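Ticket 3281
Subject: Olach white table board slides, brush rolls off it
Opened by: Usman Hashmi
Product: Olach table board, white, large
Status: Closed

Original message

I bought the large white Olach board in November to cover the top of a light wooden table. It goes over most of the table and leaves some wood showing at the side. The table has an oiled finish. I use it for small craft jobs and painting.

There are two problems. The first is that the board moves when I lean on the near edge. It slides toward the back of the table a little at a time, and by the end of an hour I have to pull it forward again. The second is that a brush with a round handle will not stay put on it. I put the brush down and it creeps toward the window side and sometimes goes over the edge. I don't know if these are the same problem.

I have already wiped the underside and the table with a damp cloth and let both dry. No change. 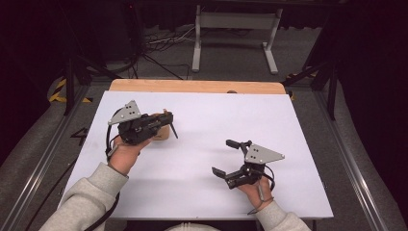
Attachment 1. Board on the table, with a small tan block on it.

Reply from Narville Support

Thank you for the details. Please try the following and tell us what you find.

1. Lift the board off and check that the pads are still on the underside. There should be one at each corner.
2. With the board off, put a level on the bare table, first left to right and then front to back.
3. Put the board back on and repeat with the level on the board.
4. Please tell us what else normally sits on the board, and where.

Reply from Usman Hashmi

Done, in order.

1. Pads are all there. The ones at the back still had a clear film over the sticky side, which I had not noticed. I have not peeled it yet.
2. The bare table is level front to back. Left to right it drops slightly toward the window.
3. Same on the board. The board itself looks flat, and I can't get a card under it anywhere.
4. Mostly one ceramic pot, the kind made to look like a crumpled paper bag with the top rolled down. It is pale yellow and says "Best" on the front, and there is a little white bear looking over the rim. Brushes go in it when I finish. It lives on the left.

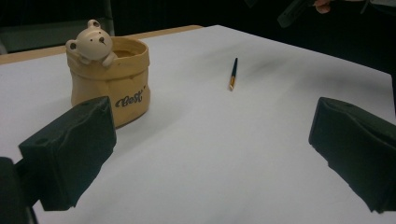 The pot has never moved on its own. I tried it with the pot empty and then with all the brushes in it, and it made no difference to the board either way. I also tried a pencil with flat sides in place of the brush, and that stayed where I left it.

Reply from Narville Support

The film needs to come off. With it on, the back pads have no grip, so the board will slide on an oiled table. Peel it, set the board down in its final position and press on each corner. Leave it for 50 minutes before you lean on it.

The rolling is a separate matter and comes from the table. A thin felt disc under each leg on the window side should correct it. Check with the level again afterward.

Reply from Usman Hashmi

Film is off and the board was pressed down as instructed. It has not moved since, and I have leaned on it quite hard.

The felt took two tries. One layer was not enough and two was right. The level now reads center. I put the brush down on the board at several angles and it stays - even with the handle pointing at the window.
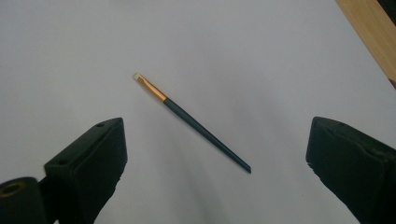

Attachment 3. Brush lying diagonally on the board, dark tapered handle, gold band, pale bristles.

One thing for your instructions: the film is clear on a clear pad and very easy to miss. A colored tab would help.

You can close this.

Narville Support

Closed. The note about the film has been passed on to Vallanell, who print the instruction sheet.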